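关于我们 | Takico 家庭整理

首页 上门服务 课程 租箱 关于我们 联系

我们对“整理”这件事的看法

Takico 做家庭整理，也教人做家庭整理。干这行久了，我们对这行里的大部分说法都不太相信，包括我们自己早年印在宣传单上的那些。

比如“整理改变人生”。我们整理过很多厨房、衣柜、玩具间和地下储藏室，见过客户把抽屉理得很漂亮，人生照旧；也见过人生正在剧烈变化的客户，家里乱得没法下脚，过一阵子自己就收拾好了，用不着我们。抽屉和人生之间到底有没有关系，也许有，我们没看到过像样的证据。所以现在的宣传单上只写：我们帮您把东西分开，放到您找得到的地方。

再比如“断舍离之后就不会再买了”。这一条我们查过自己的记录。Takico 给每户人家建一份清单，进门时记一次，结束时记一次，愿意的客户半年后再记一次。到现在为止手里有 1,696 份清单，肯做第三次登记的只有 76 户。这 76 户里，东西又多起来的不少，有几户比整理之前还多。愿意让我们半年后再上门的人，多半是对结果比较满意的那一批，剩下的是什么情况，我们不知道，也不打算拿这 76 户去推断。网上常见的“客户满意度”是怎么算出来的，您可以照这个思路想一想。

我们怎么开始的

Takico 最早是一家搬家公司的附属业务。搬家公司按箱收费，箱子越多越赚钱，我们那个小组却专门劝人少装几箱，处境可想而知。后来小组独立出来，搬到 Drestby 街，租了一间以前卖窗帘的铺面。墙上的窗帘轨道到现在还没拆，因为拆了要补墙，补墙要和房东谈。

刚独立的那两年，我们什么都跟着别人学。别人卖收纳盒，我们也卖收纳盒；别人办“一天一抛”打卡群，我们也办。打卡群的规矩是每天丢一件东西，丢满 100 件发一张电子证书。群里后来有人开始丢单只袜子、过期酱油包和用完的圆珠笔芯，证书拿得飞快。还有一位学员为了凑数，把家里人的东西丢了，引发的争吵我们也被拉进去听了半个晚上。打卡群在那年八月解散，证书模板还留在电脑里，谁想要可以来拿。

收纳盒那一段更不光彩。我们进过一批名叫 Skunia 的组合盒，大小六种，可以叠，宣传上讲“一套盒子管全家”。卖了 1,000 套。后来回访才发现，相当一部分盒子买回去以后自己就成了需要收纳的东西：叠在阳台上，空着，盖子和盒身还对不上号。从那以后我们不卖盒子了，只租。租期三个月，到期还回来，用得上的人自己会去买，用不上的人省下一笔钱，我们少赚一笔。Skunia 剩下的库存现在都在租箱柜台，颜色不齐，尺寸写在盒底。

不要先买盒子

这句话写在我们每一份报价单的第一行。客户打来电话，十个有八个的开场白是“我已经买好盒子了”。那就先放着。

我们的做法很笨。先腾出一张桌子，桌面擦干净，旁边放一个家里现成的箱子或者盆，什么样的都行，敞着口，方便往里放。一次只处理一类东西，比如先处理充电线，或者先处理孩子的小玩具。拿起来，决定，放下。决定不了的放进箱子里，继续下一件。桌子满了就停，先把已经决定好的归位，再往下做。
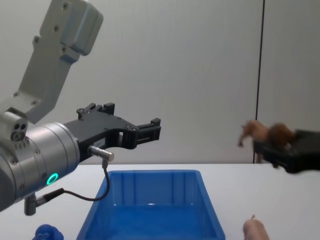

白色桌面上敞口的蓝色塑料箱

这个做法没有名字，也没有哪位大师替它背书。有客户嫌它太普通，问能不能来点“体系”。市面上的体系我们大致都读过，也派人去听过课，按颜色分、按频率分、按拿在手里的感觉分，各有各的道理。我们的疑问是：按颜色分的书架，三个月以后还有几个人能找到一本书？按感觉分，那家里的灭火毯和报税单据该怎么办，它们从来不会让人有什么感觉。

“犹豫箱”也是个容易被滥用的东西。很多教程说，放进去半年没打开就可以整箱丢掉。我们不赞成。半年没打开，有可能因为箱子被压在最下面，有可能因为当事人根本不想面对里面的东西。护照一年不用一次也很正常。我们的规矩是箱子上写日期，到期必须打开看一遍，一件一件看，看完了再说。听起来麻烦，确实麻烦。

关于孩子的玩具

来找我们的家庭里，有一大半最头疼玩具。家长通常希望趁孩子上学的时候把一半处理掉，理由是“他不会发现的”。我们不接这样的单子。孩子会不会发现，我们说不准，有的孩子隔了很久忽然问起一只缺了耳朵的小动物，有的真的再没提过。可是一个学会了“我不在的时候东西会消失”的孩子，以后还愿不愿意把东西拿出来和大人商量，我们比较怀疑。

所以玩具这一项必须孩子在场，三岁以上就可以参加。孩子的分类法和大人不一样，请做好准备。有个孩子把全部玩具分成“会说话的”和“不说话的”，会说话的那一堆里有一把塑料梳子。家长想纠正，我们请家长先去倒杯水。按这个分法摆好以后，孩子自己收了好几个星期。后来还收不收，家长没有再告诉我们，我们也没追着问。

也有不顺利的时候。有一次做到一半，孩子抱着一整箱东西坐在地上不肯松手，那天就什么也没做成，我们只收了上门费。这种情况写在服务条款第四条，请在下单前看一下。

另外，教育类的说法我们一概不碰。有同行说整理玩具可以提高专注力、培养数学思维、预防拖延。也许吧。我们只能说，地上的积木少了，晚上走路脚不疼。
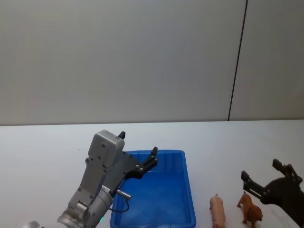 再说玩具的去处。整理完总有一批要送走的，家长常常以为“捐出去”就等于有人用。我们联系过几家接收旧玩具的机构，他们最常说的一句话是：请不要再送毛绒玩具了。缺零件的拼图、没有电池盖的小汽车、撕掉封面的绘本，送过去只是让别人替您丢一遍，对方还要付搬运和清洗的钱。我们现在的流程是先打电话问对方缺什么，再决定送不送。问下来对方什么都不缺的时候，东西就留在原处，或者挂到小区的交换群里，挂两周没人要，再按垃圾处理。扔掉的时候心里会不太舒服，这种不舒服我们没有办法替您去掉，也不觉得应该去掉。

课程：Babalola 小班

Babalola 是我们的小班课，名字来自第一期教室楼下的那家小吃店，店已经关了，名字一直没改。每期四次，每次两个小时，晚上七点开始，地点在 Drestby 街铺面的后间。每班最多八个人，八个人以上后间坐不下。

课上做什么：

第一次，带一个抽屉来。整个抽屉拔下来，连里面的东西一起带来，不要提前收拾。提前收拾过的我们看得出来。

第二次，讲纸。账单、说明书、保修卡、孩子的画。说明书大部分在网上能查到，但也有查不到的，课上会教怎么判断。孩子的画没有标准答案，讲到这里班上通常会吵起来。

第三次，讲合住。和父母住、和室友住、和一个什么都不肯丢的人住。这一次没有技巧可教，主要是听别人怎么过的。有学员反映这两小时“没学到东西”，我们考虑过删掉，最后没删，因为另一些学员说只有这次有用。

第四次，回头看第一次那个抽屉。有的抽屉已经恢复原样，请照样带来，不扣分，本来也没有分。

课程不发证书。行业里所谓的“整理师认证”，我们翻过几份考纲，考的内容包括品牌历史和创始人的生平。拿了证的人里有做得很好的，没拿证的里也有。我们招人的时候不看这一项，请应聘的人现场理一个针线盒，再请他说说哪里理得不好。说不出哪里不好的，一般不录用。

经常有人问学完 Babalola 能不能转行。可以转，没人拦着，但这行的收入请不要相信招生广告里的数字。旺季在春节前和暑假末，其余月份时有时无，我们自己也靠租箱和一点仓储咨询补贴。想转行的学员，建议先跟我们上两次门，搬两次别人家的旧杂志，再决定要不要辞职。

我们不做的事

不拍“整理前后”对比照。对比照的窍门，同行都清楚：前一张关灯拍，后一张开灯拍；前一张把柜门全打开，后一张全关上。客户自己要拍，随意。

不进客户没有允许的房间。门关着就关着。

不替客户做决定，也不劝。客户问“你说我该不该留”，我们会反问上一次用是什么时候。客户答不出来，那就进箱子。再往后的话我们不说。

不处理囤积问题。这一条请认真看。有些家庭的情况超出了整理能解决的范围，硬上门清空，东西少了，人可能更难受。遇到这样的情况我们会在第一次看房之后直接讲明，建议家属先去找医生或者社工，看房费退还。有家属因此生过气，说我们挑客户。那就算我们挑客户吧。

不推荐家具。有几家家具厂找过我们谈返点，谈得很客气。谈完我们回去翻了翻清单，发现新添柜子的人家里，柜子几乎都在几个月内装满。柜子的容量和东西的数量哪个跟着哪个走，我们没有定论，但拿着返点去推荐柜子，这话就更说不清了。

收费和常见疑问

上门按小时计，两小时起，价目表在“上门服务”一页。价格不算低。有客户算过，用同样的钱可以再租一个小储物间，把东西全部堆进去。这个算法没有错，如果您的目的只是让客厅看起来空一点，租储物间更快。只是储物间月月要交钱，很多人交着交着就忘了里面有什么。

“保证不反弹吗？”不保证。任何保证不反弹的人，请让他写进合同，再看他写不写。

“能不能一天做完？”小户型有时候可以，多数不行。连续做四个小时以后，人的判断会变得很粗，要么什么都留，要么什么都丢。第二天打电话来要把东西找回来的，都出在那种日子。我们现在到四小时就停，当天丢弃的袋子在我们车上多放一晚，第二天中午十二点之后才送走，想反悔的请在这之前打电话。

“你们自己家里整齐吗？”不一定。铺面后间还算整齐，仓库那边不太行，租箱还回来的季节尤其不行。有客户来取箱子的时候看见了，当场表示失望。我们理解。

“看了这一页，感觉你们不太想做生意？”想做的。房租每个月都要交。只是做过几年之后发现，把话说满了拉来的客户，后面要花更多时间解释，双方都累。您看完这一页还觉得有用得上我们的地方，就打电话；觉得自己动手就行，那先擦一张桌子出来，从充电线开始。

联系

铺面在 Drestby 街，原窗帘店，招牌换过，门把手没换。上午十点到晚上六点开门，有 Babalola 课的晚上会开到九点多。租还箱子请走侧门，还箱前请把里面擦一下，标签撕干净。电话在页面最下方，中午那一小时多半没人接，请留言，并说明是哪一类东西。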